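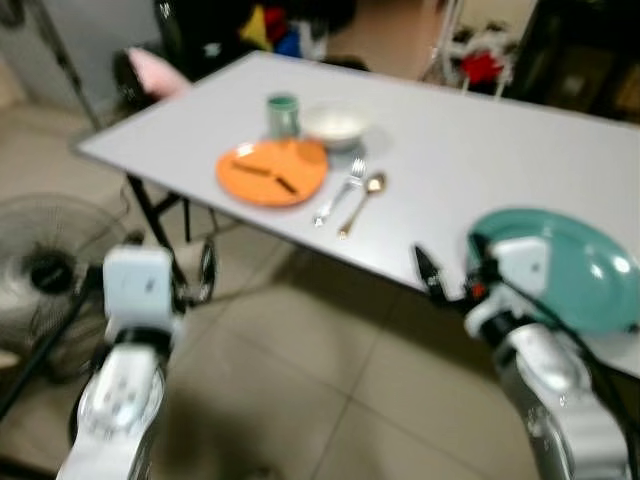 A two-armed robot holds a plate at the table during the Trastell open day in Erbridge. Photo: Romana Hubáček

Robot sets the table at Trastell open day

12/10/22

Visitors to the Trastell workshop in Erbridge got a close look at household robots this week, when the company opened its doors to the public for the first time since moving into the building. Trastell counted 838 people through the door over the day.

The busiest spot was a folding table near the back of the main room, where a two-armed robot named Vrabec was put to work on a place setting. The job was a plain one: plates, a cup, a bowl, a fork and a spoon, handled one piece at a time. Staff reset the table between runs and invited visitors to choose which piece the robot should go for next.

"People expect a dance or a backflip," said Tatiana Michalík, who leads the home robotics team. "We wanted to show them a chore. Picking up a plate by the rim is hard for a machine, and shiny plates are harder than dull ones."

Vrabec has been in development for a little over two years. Michalík said the team has recorded 3224 practice runs at the table so far, most of them with an operator guiding the arms by hand controls. The robot then learns from those recordings. At the open day it worked on its own in the morning and under an operator's control in the afternoon, so that visitors could compare the two.

The difference was easy to spot. On its own the robot was slower and sometimes stopped for several seconds before closing its gripper. One run in the morning ended with the cup on its side, and a staff member stepped in to stand it up again.

Otakar Matoušek of Erbridge came with his two grandchildren and stayed for five runs. "I could lay the table faster myself," he said. "But my sister has bad hands, and she can't. I can see the use of it for her."

Children aged 8 and over were allowed to try the hand controls on a smaller practice arm in the next room. The line for that ran out into the hallway for much of the afternoon, and the session was extended by half an hour.

Trastell builds the robot with parts from Sumano, which supplies the motors in the arms. Sumano engineer Tumelo Kruger gave two short talks on how the joints are tested before they are shipped. Both talks were full – the second was moved to the main room so more people could stand and listen.

The company has no date for a version that people could buy. Michalík said the next step is a trial in a small number of homes, with clearing the table added to the list of tasks.

A second open day is planned for November next year. Schools that want to arrange a group visit before then can contact Nataša Dimitrov at the Trastell front desk, extension 858. Group visits are free and last two hours.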